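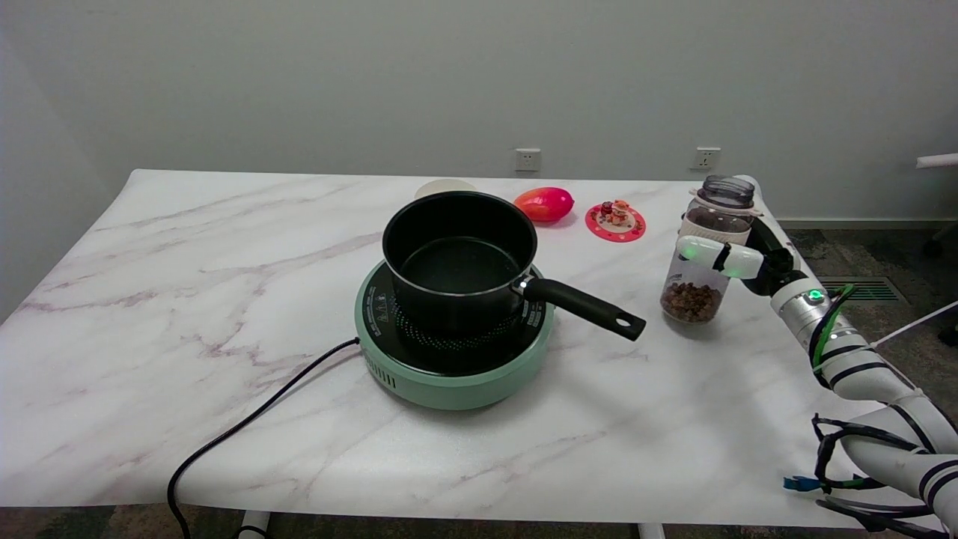

Assunto: Re: [casa-e-mesa] Toalhas para mesa de extensão, qual medida?

Boa tarde a todos,

Respondo à mensagem da Salamatu, que copio em parte:

> Comprei em segunda mão uma mesa extensível da Borken e agora
> não sei que toalha encomendar. Fechada ela serve para quatro pessoas,
> aberta tem mais duas tábuas. A loja Wevora diz que
> preciso de duas toalhas diferentes. É verdade? E o linho encolhe
> muito na primeira lavagem? Queria ter tudo pronto em julho,
> para o almoço da minha irmã.
> Salamatu Bonsu

Salamatu, eu tive a mesma dúvida quando cheguei a Portugal e comprei a minha mesa. Desculpe se alguma palavra técnica não for a correta, aprendi o vocabulário dos tecidos primeiro em inglês.

Sobre as duas toalhas: depende do uso. Se a mesa fica aberta só poucas vezes por ano, eu faria uma boa toalha para a mesa fechada e usaria dois caminhos de mesa atravessados quando ela está aberta. A Comfort Sarpong explicou isto aqui na lista há algum tempo e eu copiei a ideia dela. Os caminhos ficam cada um em frente de duas pessoas, e a madeira vê-se no meio.

Se prefere mesmo a toalha inteira, meça a mesa aberta e acrescente a queda dos dois lados. Para almoço, 25 centímetros de queda são suficientes. Mais comprido fica bonito mas as pessoas prendem os joelhos no tecido quando se sentam. Atenção também que as tábuas da Borken, pelo menos as antigas, não ficam exatamente ao mesmo nível do tampo. Com tecido fino nota-se a linha. Eu ponho por baixo um feltro de algodão, cortado 2 centímetros mais pequeno que o tampo em cada lado.

O linho encolhe, sim. O meu, comprado a metro na Ackah, perdeu quase 7 por cento no comprimento e muito menos na largura. Por isso lavo sempre o pano antes de cortar — uma vez, a 40 graus, sem amaciador — e passo a ferro ainda húmido. Se encomendar a toalha já feita, pergunte se o linho foi pré-lavado. Na etiqueta nem sempre está escrito.

Quanto ao preço, a toalha inteira da Gusgate, em linho 100 por cento, custava 289 euros na última vez que vi. Para mim é demasiado. A Dede Gbeho mandou fazer a dela numa costureira, com bainha de canto em esquadria, e ficou muito contente. Talvez ela possa dar o contacto, se ainda lê a lista.

Uma pergunta minha, já que escrevo: alguém sabe tirar cera de vela de um linho tingido? Com papel e ferro morno saiu a maior parte, mas ficou uma sombra mais escura. No sábado vou tentar com álcool numa ponta do avesso.

Cumprimentos,
Ewurabena Dogbe

Mensagens recentes na lista
Re: Guardanapos, dobrar ou enrolar? (Ewurabena Atinga)
Feltro de proteção que cola ao verniz
Re: Re: Bainha aberta feita à máquina
Individuais de cortiça, como lavar (Comfort Sarpong)
Procuro argolas de guardanapo antigas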